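쿠키 안내: 이 페이지는 로그인 상태를 유지하기 위해 쿠키를 사용합니다. [동의] [설정]

README: Fillevar 앙코르 기록

작은 공연장에서 밴드가 "마지막 곡입니다"라고 말한 뒤 몇 곡을 더 하는지 모은 표 데이터다. 제목은 fillevar-encore, 최종 갱신은 2025년 4월 23일. 행 3461개, 열 22개. 한 행은 공연 한 건이다. 한 팀이 하룻밤에 두 번 무대에 서면 두 행이 되고, 두 팀이 같이 한 앙코르는 한 행으로 넣은 뒤 duo 열에 표시했다.

만들게 된 경위

처음에는 논쟁에서 이기려고 시작했다. 앙코르는 예정된 것이라는 쪽과 관객이 진심으로 불러내야 나온다는 쪽이 있었고, 나는 앞쪽이었다. 데이터를 모으고 나니 상대는 그 논쟁을 기억하지 못했다. 버리기에는 행이 너무 많아져서 공개한다.

출처

Wadinau 시내와 근교의 공연장 11곳. 규모가 가장 큰 곳은 Ouali 홀이고, 가장 작은 곳은 Reddale 지하실인데, 후자는 공연장 허가를 받은 식당 창고에 가깝다. 기록의 절반 이상은 음향 콘솔 옆에 붙어 있던 종이 세트리스트를 옮긴 것이다. 나머지는 공연장이 보관하던 운영 일지, 그리고 내가 직접 서서 적은 메모다. 내 메모는 source 열에 "self"로 되어 있으니 믿음이 가지 않으면 거기부터 걸러내면 된다.

녹음과 영상은 없다. 가사도 없다. 곡 제목은 있지만 세트리스트에 적힌 그대로라서 "느린 거", "새 노래(가제)", "그거" 같은 값이 나온다. "그거"는 서로 다른 밴드 여럿이 쓰며, 같은 곡이 아니다. 통일해 달라는 요청은 사양한다.

주요 열

show_id: 공연 고유 번호. 순서에는 의미가 없다.
venue: 공연장 코드. 코드표는 venues.csv에 있다.
set_len: 본 공연의 곡 수.
encore_n: 앙코르 곡 수. 0은 앙코르가 없었다는 뜻이고, 빈칸은 모른다는 뜻이다. 이 둘을 합치지 말 것.
encore_listed: 종이에 앙코르가 미리 적혀 있었는가. 값은 yes, no, smudged.
gap_sec: 무대를 비운 시간, 초 단위. 무대에서 내려가지 않고 "나갔다 온 걸로 치죠"라고 한 경우는 0으로 적었다.
lights: 객석 조명이 켜진 시점. before, after, argued 중 하나.
last_bus: 마지막 버스 시각을 넘겼는지 여부.
note: 자유 기술. 자유가 좀 지나친 칸도 있다.

나머지 열은 columns.txt에 설명해 두었다. mood 열은 초기에 내가 1점에서 5점까지 분위기를 매긴 것인데, 대부분 3점이다. 지우려다가 남겼다. 분석에 쓰지 않기를 권하고, 썼다면 나에게 알리지 않기를 권한다.

정제 규칙

gap_sec가 60을 넘는 행은 전부 원본과 다시 대조했다. 대조해서 틀린 값은 고쳤고, 맞는데 이상한 값은 그대로 두었다. 기타 줄이 끊어져서 옆 팀에게 기타를 빌리러 간 시간도 여기에 들어간다. 그게 앙코르 전 공백인지 사고인지는 note를 읽고 각자 판단하기 바란다.

팀 이름은 익명 코드로 바꾸었다. 다만 멤버가 계속 바뀌는 팀이 있어서, 드러머만 남은 팀을 같은 팀으로 볼지 고민했다. 같은 팀으로 보았다. 드러머의 의견은 묻지 않았다.

중복 행은 날짜, 공연장, 첫 곡이 모두 같을 때만 지웠다. 첫 곡이 늘 같은 팀이 있고, 그 팀은 하루에 두 번 공연하는 것도 좋아한다. 해당 행은 수작업으로 살려 두었다.

알려진 문제

1월 기록이 유난히 적다. Wadinau의 공연장들이 그달에 많이 쉬는 탓도 있고, 내가 감기에 걸린 탓도 있다. 계절 비교에는 적합하지 않다.

Reddale 쪽은 운영 일지의 글씨가 문제다. 7과 1이 구별되지 않는 구간이 길게 이어진다. 앙코르를 일곱 곡 했다는 공연은 한 곡이었을 가능성이 높지만, 그 공연장이라면 일곱 곡을 했을 수도 있다. doubt 열을 참고할 것.

장르 분포도 고르지 않다. 포크와 펑크가 많고 재즈는 거의 없다. 재즈 쪽은 어디까지가 본 공연인지 정의하는 데서 막혔고, 그 문제는 다음 버전으로 넘겼다. 지난 버전에서도 다음 버전으로 넘긴 문제다.

관객 수는 공연장마다 세는 방식이 다르다. Ouali 홀은 표를 세고, 어떤 곳은 맥주잔을 센다. 두 값을 한 그래프에 올리면 그래프는 나오는데 뜻은 나오지 않는다.

쓰는 법

압축을 풀면 shows.csv, venues.csv, columns.txt가 나온다. 인코딩은 UTF-8이다. 스프레드시트로 열면 show_id 앞의 0이 사라지니 문자열로 지정해서 불러올 것. 구분자는 쉼표지만 note 안에도 쉼표가 많다. 따옴표 처리를 켜지 않으면 열이 갑자기 늘어나는데, 그것은 추가 자료가 아니다.

사용 조건

출처를 적으면 연구, 기사, 술자리 논쟁에 자유롭게 써도 된다. 특정 팀을 코드에서 거꾸로 찾아내려는 시도는 금지한다. 앙코르를 짧게 했다고 밴드에 항의 메일을 보내는 근거로 쓰는 것도 금지한다. 두 번째 조항은 필요해서 넣었다.
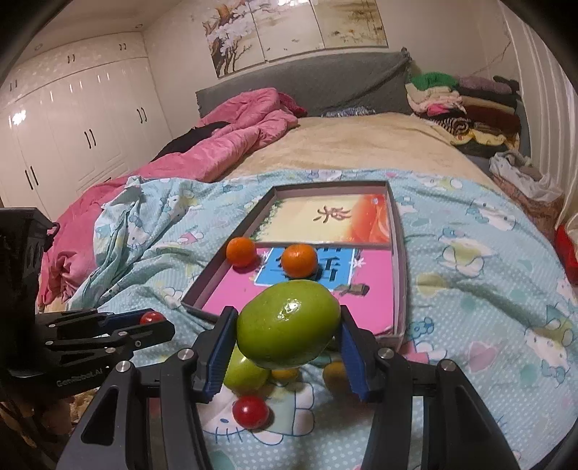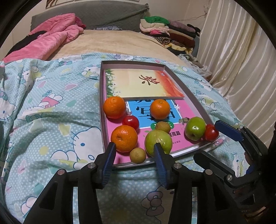 오류 신고는 저장소의 이슈로 받는다. show_id와 틀린 열 이름, 그리고 무엇을 보고 틀렸다고 생각하는지를 적어 주면 된다. "내가 거기 있었다"도 근거로 받지만, 종이가 있으면 종이가 이긴다. 종이에 smudged라고 적힌 행이라면 기억 쪽을 따르겠다.

다음 버전에서는 공연장별 통금 시각을 넣을 생각이다. 조명이 argued로 기록된 공연이 통금과 관계있는지 보고 싶고, 이번에는 논쟁 상대가 주제를 기억하도록 문서로 남겨 둘 예정이다.

문의: 저장소 이슈 게시판 | © 2025 Fillevar 앙코르 기록 | 맨 위로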